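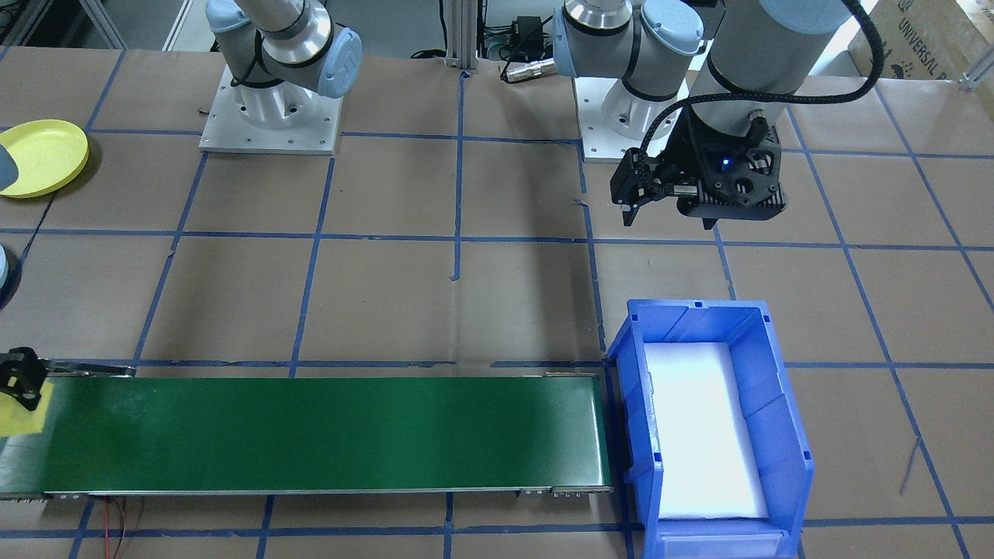 How long should the rye starter be left between feeds during cold weather? Twelve hours in the proving cupboard, or a full day if the jar stands on the stone shelf by the back door.

Skistbridge test bakery, notebook, November. Thursday, early shift.

Starter fed at the usual strength: 100 g of ripe culture to equal weights of rye flour and water. The Pundlow flour was used throughout. It takes up more water than the previous sack and the paste was stiff at first stirring. Colleagues are asked not to correct this with extra water until the jar has stood for an hour.

Main dough made up with 3000 g of flour and 2000 g of water, salt held back until after the first rest. The dough was slack at the edges and slow to gather. It was given one further fold, then left covered. Shaping began later than the rota allows – the second oven load was moved accordingly.

Eight loaves baked. Crust satisfactory. Crumb rather close near the base, which suggests that the final proof was short. The two loaves from the Homumia tins released cleanly without greasing.

To be repeated with the same flour and a longer final proof. The label on the spare jar should be renewed, as the date can no longer be read. Salt is to be reordered before the next full batch.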